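From: Golnar Karimi
To: Flirton kitchens list
Subject: Re: the Clotska arms and the packing benches

> Has anyone been told what happens to the early shift once the arms go in at
> Stetlow? Our manager at Papadakis keeps saying "redeployment" and then
> changing the subject. I've got 414 hampers to get out in November and I'd
> quite like to know who is going to be standing next to me.

Hi all,

I can tell you how it's gone at Stetlow so far, for what it's worth. No job losses up to now, but the early shift isn't the early shift any more. Three of us have moved from packing to what they call bench lead, so you look after two benches and sort out whatever the arms leave behind. It's 45 pence an hour more, and I'd ask for that in writing before you agree to anything, as I had to chase mine twice.

What I miss is the talking! When there were four of us round a bench you could get through a whole morning on somebody's kitchen extension. Now I'm mostly on my own with a tablet, and my feet hurt less but my eyes are shot by two in the afternoon. Breaks are better, mind – the arms can carry on without me, so I get a proper sit-down.

Do push to be in the room when they plan the layouts. They tried ours in the simulator first and we only got to see it because I made a nuisance of myself. Attached the one I've been arguing over.

Golnar
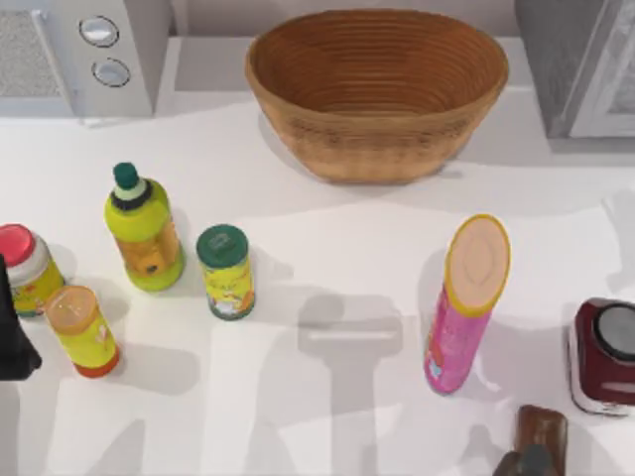
My main worry is who gets the blame when the count is wrong. Our target is 1,010 items a shift and the old hands were never judged on a single slow morning, but now every pause is logged against the bench lead's name. Clotska's people say the pauses will drop as the layouts improve, and fair enough, but a tall pink tube leaning over like that one is just what I'd have straightened without thinking, and I want it agreed that stopping the bench to do it doesn't count against me. The union rep is taking it up. If anyone at Papadakis has had the same conversation, please post what you were told, even if it was only "redeployment" again.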